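Research News: Handheld Demonstrations Improve Grasp Training at Balenwood

The Balenwood manipulation group has completed the first phase of its study on teaching robots from handheld demonstrations. People carry out everyday tasks with a pair of grippers, and the recordings are used to train a control policy. No robot arm is needed during collection. 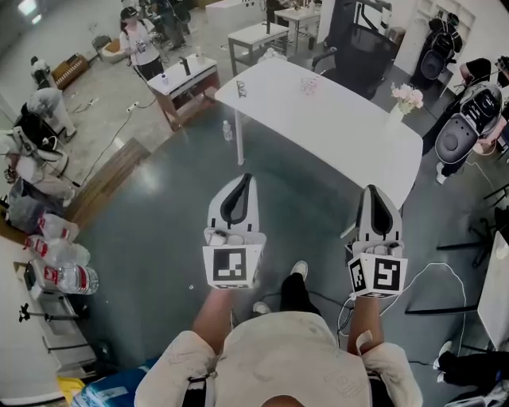 Handheld grippers with marker cubes, seen from the operator's viewpoint.

The first phase produced 427 usable demonstrations from 12 operators. Each gripper carries printed markers, and their position is tracked from a head-mounted camera. The wrist views are stored on the same clock, so that every hand movement can be matched to what the gripper camera recorded.

The group also compared collection in a small laboratory with collection in a large, busy hall. Policies trained on the hall data coped better with changes in background - a result the group had hoped for but did not expect at this scale.
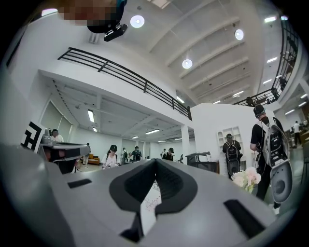
Does an operator need previous experience with robots?
Most had none. A practice session of 20 minutes was enough for operators to reach a steady pace, and their later recordings were accepted at nearly the same rate as those of laboratory staff.

The main weakness remains tracking. When one hand passes in front of the other, the markers can be lost for a short time, and the missing path must be filled in from the wrist cameras. The Dehghan method, adopted in April, handles short gaps well. Longer gaps are still discarded.

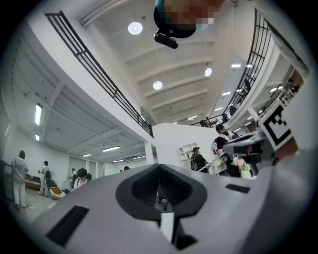

Radu Chiriac wrote in response to the draft report that discarding the longer gaps may favor simple tasks, and asked that the share of rejected recordings be listed for each task. The group has agreed to include this table in the full report.

The second phase will extend the set to 500 demonstrations and add two-handed folding tasks. Inquiries may be addressed to Liviu Tănase at the Brarkham office.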